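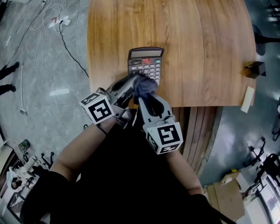 I do the household budget at the end of November every year, and every year I end up cleaning half the desk before I add up a single receipt. Paper dust gets into everything! So this time I started with the stuff I touch the most, which meant the calculator. It's the dark gray one with the little red key, and a dark gray cloth does fine on it as long as you press down into the bottom rows and wiggle a bit. Those are the ones I hit all day long (zero, mostly) and they get a shine on them that I can't stand.

I used to spray things. Please don't spray things. I lost a perfectly good Vorport that way, the 7 key stuck down and I paid the dentist 7,777 of nothing on paper before I noticed. Now if a key is really sticky I put a tiny drop of rubbing alcohol on a cotton swab and go around the edges – battery out first.

My neighbor Şükran Tuncer swears by an old makeup brush for the gaps, and she's right, it's great for crumbs. I still wipe after.

Anyway, the receipts came to 1,603 for the kitchen, and I'd set aside 2,000, so I'm feeling pretty good. The leftover is going toward a new desk lamp. I've had my eye on one from Dumemel, but if you have one you love, tell me in the comments!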